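Paving sealers: read the small print first

Every spring the leaflets come around. In April ours was from Plumano, which sells a spray-on sealer for stone slabs and says one coat keeps a patio "like new" for years. I have my doubts. Like new compared with what? The leaflet says one can covers 501 square feet, then adds in tiny type that rough or thirsty stone may need two coats. Two coats halves your coverage and doubles your bill.

Brerkard makes the same promise with a longer drying time and a nicer label. I'd trust either one more if they showed a slab after six winters – sealed on one half, bare on the other.
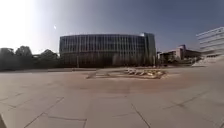
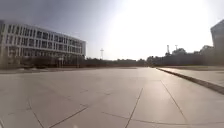 Open paving under a bright sky.

Does a new stone patio need sealing at all?
Often it doesn't. Dense stone sheds most spills with soap, water and a stiff brush. Softer stone may be worth sealing near a grill, but try a spare slab first and leave it for 30 days, as some sealers darken the color for good.

Jusham quotes $740 to do the whole job for you. Ask what happens if it peels, and get the answer in writing.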